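Ticket 406
Subject: Coating flaking off inner panel, parts bin on bench 11
Opened by: Ayana Chala
Assigned to: Saron Gebremichael
Priority: Normal
Status: Open, waiting on supplier

Opened 13th May

Gray metal bin, open top, sloped walls. The coating on the sloping panel below the back wall is breaking up along its lower edge. Above the line it is still bright. Below it the surface is dark gray and feels rough under a fingernail. I found flakes in the bottom of the bin when I emptied it for the block count, and two of the green blocks had gray dust on them.

Please advise whether the bin can stay in use. It is the only one of this size on the benches.

Ayana Chala

Update 1, Saron Gebremichael

Emptied the bin and wiped it with a dry lint-free cloth. Cloth came up gray on the sloping panel and the floor, clean on the left, right and front walls. Repeated with a cloth dampened with water and a drop of dish soap. Same result on the panel, less on the floor.

Pulled at the edge of the coating with masking tape. Small flakes came away along the whole line. Tape on the bright area higher up came away clean. The bond is failing from the edge upward and the upper area is holding for now.

Questions for Ayana:
Has anything other than the blocks been kept in this bin?
Was it washed with the blue Dutex degreaser?

Update 2, Ayana Chala

Blocks only, since January. Before that it was in the Alemayehu store room and I don't know what was in it. Yes to the Dutex. It was used at the label strength but I can't say how long it was left on.

Update 3, Saron Gebremichael

Degreaser left standing would collect in the crease at the foot of the panel and work up from there. That fits the damage, but so does plain wear from blocks sliding down the slope. Not going to guess between them without a second bin to test.

Three red-orange, three dark green blocks in the bin.

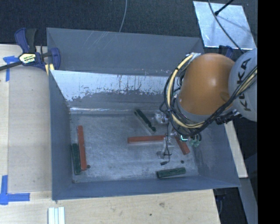 Page 2 of 3

Notes from the comparison, for the supplier:

1. The flaking is confined to the lower edge of the bright band on the sloping panel. The boundary is irregular. There are small dark vertical streaks in the band.
2. The tall back panel has pale diagonal scratches grouped toward its left half. These are shallow. Tape test on the scratches was clean, so I am treating them as a separate, cosmetic matter.
3. The floor is scuffed. There are small dark round spots on it. They did not move with the cloth. Could be pits, could be stain. Will check with a loupe.
4. Left wall is an even matte gray. No action.

One of the green blocks has a notch near one end. Ayana, is that old? If not, it needs its own ticket.

Update 4, Ayana Chala

The notch is old. It was on the list when the blocks were signed in. No ticket needed.

Update 5, Saron Gebremichael

Loupe check done. The spots are flat, no pit that I can feel with a pin. Closing that item as stain.

Weighed the bin empty at 1,420 g on the bench scale. Will weigh again at the next check. The scale reads to 1 g, so a loss smaller than that will not show.

Sent the notes and the tape strips to Evevora, who supplied the bin. Asked them for the coating type, whether it can be stripped and left bare, and the price of a replacement.

Update 6, Saron Gebremichael

Evevora replied. They do not recoat single bins. Stripping is allowed if the edge is feathered with 300 grit or finer and the dust is removed before use. They have not confirmed the coating type and I am not sanding it until they do. Asked again.

Until then:
Bin may stay on the bench for blocks only.
Empty and dry-wipe at the end of each shift.
No Dutex. Soap and water, then dry at once, including the crease.
Don't drag blocks up the sloping panel. Lift them out.

Update 7, Ayana Chala

Instructions printed and taped to the shelf over bench 11. Evening shift asked whether the bin could be lined with rubber matting instead. Is that all right?

Update 8, Saron Gebremichael

No matting for now. It will hold water against the panel and hide any further loss. Ask me again once the coating type is known.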